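November 24, 2021

Long day, mostly good, and I want to get it down before I fall asleep on the couch with the laptop open again.

So the grasp planner and I are speaking again. All last week it kept picking approach angles that looked gorgeous in the viewer and then ran the wrist straight into whatever sheet metal was closest, and I was sure the collision model was stale. I reloaded the case mesh, I shrank the voxels, I even blamed the driver (sorry, driver). The real trouble was one transform. The hand-eye calibration got saved in Stollden's format, and our loader read the quaternion with w first when Stollden writes it last. Small tilt, big mess! I fixed it in one line and then sat there being mad for a while.

After that I reran the full replay set, all 157 recorded approaches, and only 5 of them still end in a planned collision. Last Friday I quit counting because it was too depressing. The ones left are all the same kind, where the planner wants to come in from the power supply side and there just isn't room for the fingers. I think I can handle that with a cost on the wrist yaw, but I'm not touching it tonight.

The other thing I got to was the force controller for pulling drive carriers. Position control is fine right up until the rail sticks a little, and then it keeps on hauling like nothing's wrong. Now there's an admittance loop on top, so when the force along the pull axis climbs too fast the arm gives a bit, wiggles sideways by 2 millimeters and tries again. I copied the idea from the way I do it by hand, if I'm being fair — you never pull one of these out dead straight. The gains are still a guess. I have them in a config file now and not buried in the code, so tomorrow me can be grateful.

Perception is the part I'm least happy with. Shiny ribbed metal makes the depth come back full of holes, and the segmentation will happily call a cable part of a carrier if they're the same blue. I labeled more wrist frames over lunch, which brings the set to 1,723, and started a training run before I left. Fingers crossed. I'd also like to try masking depth by color confidence, but Mindness changed their camera wrapper again and I lost most of an hour just getting it to build (why rename every single topic, why).

Oh, and I finally wrote up the timing problem for the Guimarães folks. Their behavior tree ticks slower than my controller wants, so a "release" can land late. I asked for a callback. Rollville's fork already has one, so maybe it's an easy yes.

Tomorrow: yaw cost, check the training run, buy coffee filters.

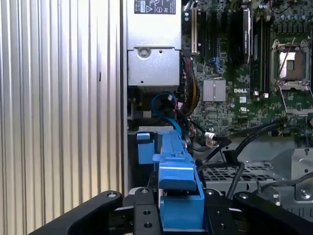
Guimarães wrote back a little before ten to say that a callback was fine with them, but they'd want it to carry a timestamp from the controller's clock, and could I please send the log with the late release in it before they touch the tree.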